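Home About Archive Letters Contact

The winter I finally read my grandmother's letters

By Mercy Mwakalinga
Jun 25, 2024
3 min read

I have been meaning to write this one since January, and every time I sat down to do it I ended up making tea and reading another letter instead, which tells you a little about how the whole project has gone.

My grandmother wrote to everyone. She wrote to her sisters, to her old neighbors, to the woman who sold her a sewing machine in Sundau and then somehow became her friend for the rest of both their lives. When she passed, my mother went to the relatives and asked, very politely, whether anybody had kept anything. They had kept everything! Boxes came from Gerar, a suitcase came from Gachanja, and one cousin mailed a cookie tin wrapped in so much tape that I had to take it out to the garage and go at it with the good scissors.

I counted them all in the end, since people kept asking. There are 2,227 letters, and that is without the postcards, which I'm saving for next winter.

Where I started (badly)

My first idea was to put them all in order by date. I cleared the dining room, laid out paper signs for each year, and felt very professional for one afternoon. Then I learned that my grandmother hardly ever put the year on anything. She would write "Tuesday, raining" at the top and get right down to business. I have a great many rainy Tuesdays.

So I called my aunt, Mwanahawa Kaijage, who is 90 and remembers the price of every bus ticket she ever bought. I would read her a few lines over the phone and she would stop me. "That's the year the goat got into the church," she'd say, or, "No, no, he had already married the second one by then." We did this most evenings for weeks. Some nights we got through ten letters and some nights we got through one, because a name would come up and off she would go, and I wasn't about to interrupt her. I started keeping a notebook by the phone just for the side stories. It may be a better read than the letters.

What she wrote about

Mostly small things. What she cooked, who was sick, who was better, what the fabric cost. She had strong feelings about buttons. There is a run of letters to her sister in Gerar that is almost entirely one long argument over a borrowed cooking pot - I won't tell you how it ends, partly because I haven't found the last letter yet.

There are sad ones too, and I've gone slowly with those. I read a few of them out loud to my mother, and we sat at the kitchen table for a good while after, not saying much.

Keeping them safe

I am not an expert, so please don't take this as the last word. I took the letters out of their rubber bands (the old bands had gone hard and were leaving marks on the envelopes), unfolded what would unfold without a fight, and put them flat in folders with a slip of paper saying who they were written to. No tape, no glue, no staples. If a corner is torn, it stays torn. The folders live in the hall closet, well away from the kitchen and the damp wall.

For the ones I'm still working through, I like a small set of drawers close by, the kind that sits right on a table. Two drawers is plenty: letters I've read on top, letters I haven't underneath. I'm partial to light oak with plain black handles, and a cube shape takes up less room than you'd think.
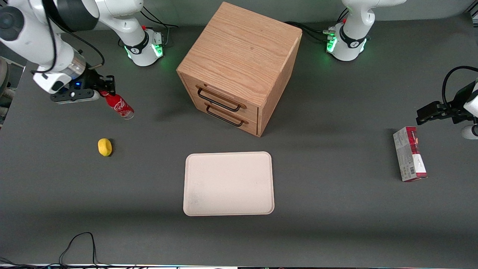

If you have a box of your own

Start with whichever one is on top. I spent far too long hunting for the proper beginning, and I wish I'd just opened an envelope and gotten on with it. And call your oldest relative first, before you buy a single folder.

Aunt Mwanahawa and I are picking up again this week with the suitcase from Gachanja. She has already warned me that there's a letter in there about her, that it isn't true, and that she would like to hear it read twice.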